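We use cookies to make this site better. Accept – Settings

Girkine Robotics Club: tidying with hand-held grippers

This term our project is to teach a small arm to tidy a bedroom. Before the arm can learn, members do the work by hand, and we have recorded 82 rounds until now.
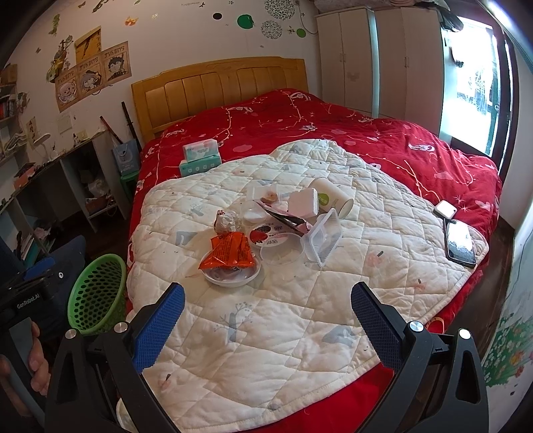
Zinhle Naidoo asked if foil should be a class of its own, and Lerato Adams replied that cups and lids are harder for the model.

We will discuss this in April. Every round is sorted by object, and foil stays with wrappers for the moment.
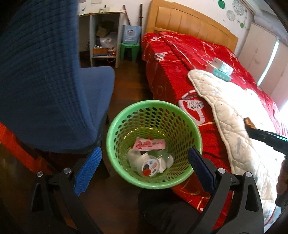

The next step is to check the labels – 40 rounds still need it. New members are welcome to help.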